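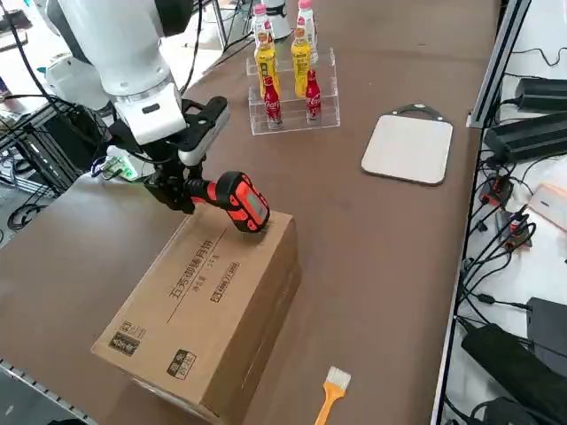 Library card sign-ups hit a record in Flellden

Last updated August 2026

The Flellden Public Library has handed out 3265 new cards since the summer reading challenge opened, and the people at the front desk are thrilled. That beats last summer by 600, and there are still two weeks to go before the final tally goes up in the lobby!

"I keep reordering the blank cards and we keep running out," said branch manager Firdevs Eren. "Kids come in with a grandparent, and then the grandparent wants one too. It's wonderful."

The challenge is simple. Read for 20 minutes, color in a square on your sheet, and bring the sheet in when a row is full. Grown-ups can play as well (and many of them are more competitive than the children). So far 194 readers have finished the whole sheet, with Teodor Wilczyńska, age nine, the first across the line. He got there mostly on books about sharks and one very long novel about a lighthouse.

Evening story hour has grown too. It moved from the children's corner to the big room on Huaranga Street after 44 families turned up for the opening night, and Hubert Jasińska has been reading there ever since, voices and all.

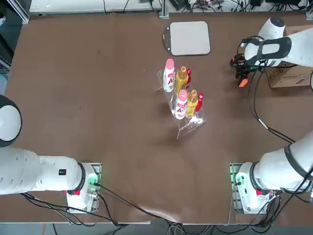 Flellden Public Library – Reading & Outreach Department

Finished sheets can be dropped at the front desk or in the return slot on the Nisemer Road side, any time, day or night. Please write your name on the back! Several lovely sheets are waiting at the desk with no name on them at all.

The wrap-up party is in the garden behind the library, with lemonade, a book swap and music from the Lollotden school band. Bring a blanket and up to five books you're ready to part with. If it rains, everyone moves into the big room. Readers who finish will pick a paperback to keep, and the winter challenge starts in December with a brand-new sheet.

Comments (3)

Aleksandra Olszewski
My two are on their second sheet each. Are second sheets allowed?

Reading & Outreach
Yes, Aleksandra, as many as they like!

Dariusz Szewczyk
Got my first card in thirty years. Please get more large print westerns.

Contact the library | © Flellden Public Library | Back to top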